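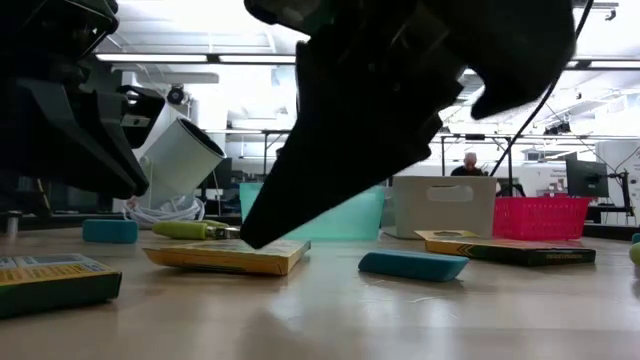 Tobias Tran writes that I was too kind to the Jeline desk lamp in December, and that any lamp sold as "glare-free" ought to be sent back on principle. He had his for 11 days. The hinge sagged, he says, and the light made his eyes ache by teatime.

I doubt the new Bimberg would win him over. It costs more, it weighs more, and the box makes the same promise in larger letters. There are 2 brightness settings, which I'd call bright and slightly less bright. The switch is on the cable, so you end up groping behind the desk for it. The arm does stay where you put it, and I'll give Bimberg that much.

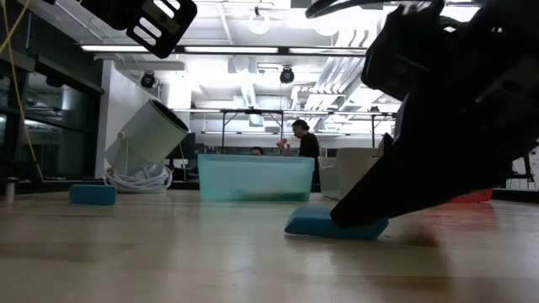
Glare is where I part company with the makers. Their leaflet talks about a special diffuser and says nothing of what the lamp will be standing on. A pale, glossy wooden top with blurred reflections across it is going to bounce light about whatever you screw to the edge. I tried the Bimberg on my own varnished desk and then on an old green blotter – the blotter did more for my eyes than the diffuser did. It came from a jumble sale.

Then there's the lifespan. The leaflet says 4,000 hours, and I have no way of checking that and nor have you. The bulb can't be changed either, so when it goes you bin the lot. Rajitha Siddiqui emailed to ask whether the plain Iltari clamp lamp is still worth having. I think so. It's ugly and the shade gets hot, but it takes an ordinary bulb and the switch is on the head.

Bimberg desk lamp: two stars out of five. Try it in a shop first, preferably on a shiny table.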